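Trutwood Pair Kit: two hand-held grippers, one box

Reviewed by Khoa Hồ

Price as tested: $290 for the pair
Spare finger pads: sold in sets of four
Sold by: Vestwood Supply

I've been using the Trutwood pair since September and I keep getting emails asking if it's any good, so I'm finally writing it all down in one place. Short answer: yes, I like it a lot, and I'd buy it again (with one complaint about the cables, which I'll get to, because of course I will).

If you've landed here you probably know the idea already. You hold a gripper in each hand, you do the chore yourself, and the recordings go off to teach an arm how to do it. I was borrowing a much heavier set from my friends at Đoàn before this, and my wrists were done after half an hour. With the Trutwood I can go a whole morning and still want to cook lunch afterward!

What I like

The pads, first of all. They're blue, they're ridged almost like a comb, and they grab flat things far better than the smooth rubber ones I had before. Flat things are my whole problem. I record small kitchen jobs, and a thin disc lying on a tablecloth is about the meanest thing you can ask two fingers to pick up. The trick I've settled on is to come in low with the jaws wide open, let both tips touch the cloth, and close slowly. If you rush it the disc skates off and you get to chase it around the table.

Chopsticks are the other thing I do a lot of, picking them up one at a time and dropping them in a cup. Long thin sticks roll when you nudge them, so I lay them out on cloth and leave a bit of space between them. A patterned cloth is nice too, I can judge my distance much better against a plaid than on a bare white table. 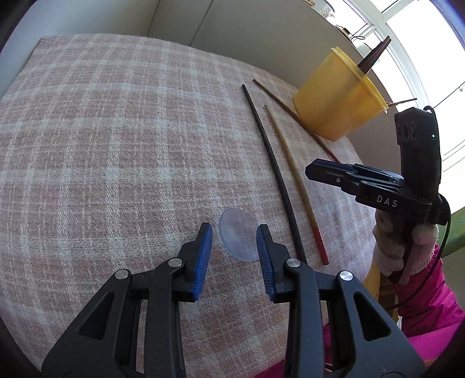

What I'd change

Cables! Each gripper has its own and they're both a little too short and a little too stiff. I run mine down behind my elbow and clip them to my sleeve with a clothespin. It works, it looks ridiculous, and I've stopped noticing. A longer cable would cost them next to nothing.

The second thing is the grip size. My niece, who has small hands, finds the handle chunky, and there's no smaller one on offer. She also records in thick gloves all winter in her place in Stendamville and says the squeeze is still easy enough with them on, so that's good to know if your workroom is as chilly as hers.

Setup

It took me 51 minutes the first time, and most of that was hunting for the right charger. Now I'm up and running before my coffee is ready. Watch out for bright windows, too. I try to keep daylight off to one side, and on really sunny mornings I pull the curtain.

How it's holding up

I've logged more than 181 hours on my pair. The pads needed replacing once, the jaws still close evenly, and one pivot got squeaky until I gave it a drop of oil. Vestwood answered my email about spare pads the same afternoon and the new set snapped right on.

They do sell a single gripper, but most of my jobs need both hands, so I'd go straight for the pair.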